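Kellodcombe Shared Workshop: Bench 2, the Olmedo arms

Gallery page for the two-arm build, April. I was asked to put this up because I complain about the project the most, and the reasoning was that I'd at least be thorough. Everything so far is from the simulated bench. The metal one is a mounting board, a bag of bolts and a long argument over cable lengths.
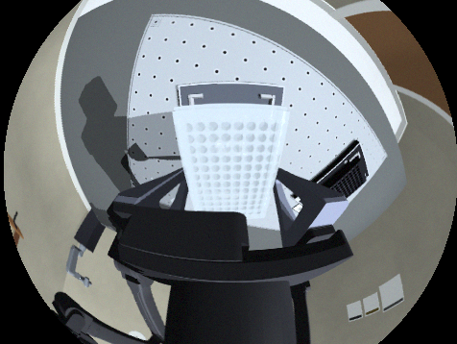
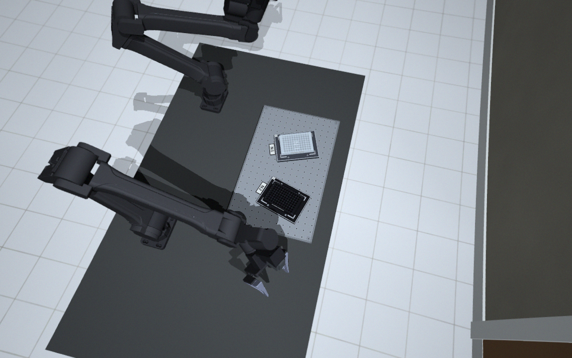
First: right gripper on the white wastebasket. Second: both arms, with the white plate in holder N1 and the black plate in N2, lower gripper open and empty.

Notes on what I believe and what I don't

Olmedo is supposed to be a pair of bench arms that can pick up a microplate, move it to another holder and put it down square. Casimiro Sarmiento wants it for his home fermentation tests. He's tired of moving plates at eleven at night and I sympathize. I also move things by hand at eleven at night and it costs me nothing.

The parts budget is $900 for the pair. I've seen the spreadsheet. It has no line for the parts we'll break, and we will break parts. The last group build at Kellodcombe went through three sets of printed brackets before anyone asked if the filament was any good.

The simulator is Nerkari, which Casimiro set up over a few weekends. I'll give it this much: it stopped us drilling the mounting board with the arms too close together. On paper the spacing looked fine. Once the links were in there with their real lengths you could see how much room the elbows want, and one of them hangs well out past the board. On the actual bench there is a drill press on that side. So either the drill press moves or the board turns, and this has been discussed more than you'd think two sensible positions could be.

On the wastebasket. A bin is a big, forgiving thing to grab. It has sloping sides, and if you're a little off you still have hold of a bin. A microplate is low and flat and sits down in its holder with very little to get a finger on. I don't doubt the fingers can close on something. I'd like to see them come away from N2 with a plate in them, level, and I haven't seen that yet.

N2 is also the one to watch because of how it's turned. N1 is close to straight. N2 is twisted a long way around, and the tag is nearly upside down. That's deliberate. I asked for it. If the arms only work when every holder is lined up by a careful person beforehand, then the careful person may as well move the plate. Casimiro said this was unfair and then did it anyway, which I respect.

The black plate in the black holder was also my request. Even looking at it knowing what's there, I have trouble telling where one ends and the other begins. If the software finds its edges every time I want to know what it's using, and if the answer is that the simulator already knows where the plate is, that doesn't count. I've asked this on the board by the door. Somebody drew a question mark under it.

The 1,000 runs

There's a number going around the shop and I'd like to slow it down. Yes, we ran 1,000 simulated pickups over a Thursday night. Yes, only 14 were logged as failures. People have been repeating this as if the arms work.

The things that make me doubt it:

The log counts a pickup as good if the plate leaves the holder. It has no opinion on whether the plate stayed level. A full plate tipped sideways is a mess on the floor and a wasted week, and it would go down as a success.

Friction in Nerkari is one setting. We picked it. I was in the room when we picked it, and the method was that Casimiro said a value and I couldn't think of a better one.

Nothing sags. Our joints will sag. The cheap Durkard servos on the test stand already have play you can feel with a fingertip, and that's with no arm bolted on.

I have only read through the failures, all 14. Nine of them were the same thing, the finger landing on a corner of the holder. I have not read through the ones that passed and neither has anybody else.

What would change my mind

One real arm, bolted down, moving one plate filled with colored water from one holder to another, ten times in a row, while I stand there. I don't care how slow it is. I'll bring the plate and the food coloring, and I'll mop up if it comes to that.

Until then I'm asking that we don't buy the second set of servos. Casimiro thinks the price will go up. It might. We'd still be out less than if we buy them and find the shoulder can't hold its own forearm out straight.

For anyone building along: the bolt pattern file in the shared folder is the old one. Use the copy on the shop computer, in the folder named Olmedo base, and check the hole spacing against your own feet before you drill. Mine were off by a bit and I had to slot two holes with a file. The holder drawings are fine. I measured those twice.

More pictures when there's an arm to point a camera at. The drill press is still where it was.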